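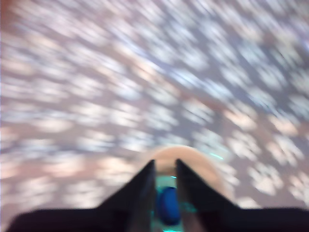
3. Equipment plan and budget

The budget for the gripper station was fixed before our group started, so my part of the project was to decide what to buy first. We had $3,818 for the whole year, and the arm itself was already in the lab. In July I compared two offers for the gripper, one from Skellow and one from Cernby. Both have two fingers, but the Skellow fingers are tapered to a point, like the black ones we work with now, and they leave a narrow V-shaped gap between them. We are used to this shape, so I gave it more weight than the price. The Skellow gripper costs $341 and the Cernby one $340, therefore the price did not help me to decide anyway.

The camera was the harder question. When the view moves fast, the surface behind the fingers becomes only streaks, and our program cannot find the edges of an object in such a picture. Lorenz Bühler proposed that we buy a camera with a shorter exposure time. I agree with him, but then we also need stronger lamps, and these were not in the first plan. Catacutan can deliver both within five weeks. Their offer is more than half of our budget — this is the largest item in the table.

I kept some money back for spare fingers and cables. The spare fingers must be ordered together with the gripper, otherwise we pay the shipping from Prururthorpe two times.

The order list was given to our supervisor on August 28, 2024. Still open is the question of the mounting plate, which we could maybe make in the school workshop if the aluminium is available.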